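Pravow Fan Day: Walk-Through Safety Checklist, With Comments

Venue: Ludside Hall, main floor and green room
Walked by: Hedvig Amundsen, with Edvin Blomqvist on the doors
Date: March 26, 2020
Expected guests: 314, plus cast, handlers and press

Hello again, everyone. These are my notes from the walk-through for the Pravow fan day, and I'm sorry in advance for how long they run. I know half of you only want to know where Märta Isaksson will be sitting (left side of the stage, comfy chair, please don't all write to me again!), but the other items matter too, and a few of them still need somebody's name next to them.

1. Main entrance and line
Status: OK, with comment
The rope lane is wide enough for a wheelchair all the way to the ticket desk. In February we let the autograph line fold back on itself and it ended up blocking the coat check, so Edvin has put tape on the floor where the line has to stop. Once it reaches the tape, the doors close for a bit. He'll be firm about it, and he'll be nice about it too.

2. Fire exits
Status: NOT OK on first pass, fixed same day
Exit 2 had the big cardboard Märta standing right in front of it. She looks wonderful, and she has been moved to the foyer, where people will want selfies with her anyway. All other exits open easily from inside. The sign over the backstage exit flickers, and Björklund have promised us a new tube before the doors open.

3. Red carpet
Status: OK
Edges taped down, no bumps. I walked it in heels and then again in flat shoes, and I only felt silly the first time. The step up to the photo wall has white tape on it now.

4. Signing tables
Status: OK, with comment
Legs locked, nothing wobbles, and there is a good wide gap behind the chairs so the stars can get out without climbing over their handlers. Please keep hot coffee off the signing side. Gudrun Nyberg lost a whole stack of glossies that way last time and was so gracious that I still feel bad.

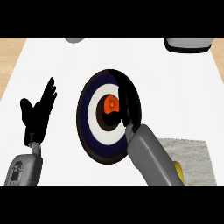

White tabletop with a round target in the middle.

5. Stage and sound
Status: OK, one item open
Cables are covered from the sound desk to the stage stairs. The handrail on the right side is loose at the bottom and I can turn the bolt with my fingers. Yhon Puma has it on his list. Grotbridge are playing two songs after the cast interview, so I'd like that rail solid before their sound check, please and thank you.

6. Green room
Status: OK
Extinguisher is in date, kettle cord is fine, first aid box is full. The mirror lights get warm after 30 minutes, so scarves and wigs go on the rack and stay off the lamps. I counted 17 chairs, plenty unless everybody brings a cousin again.

7. Getting the cast out
Status: OPEN
We have the side door and a car, but no one has told me who walks with Märta from the stage to the door. Edvin can't do it if he's on the front doors. Could somebody please call me before supper? I'll be up late with the seating plan anyway.

Signed: H. Amundsen
Still open: stage handrail (Yhon), exit sign tube (Björklund), escort for Märta (name needed)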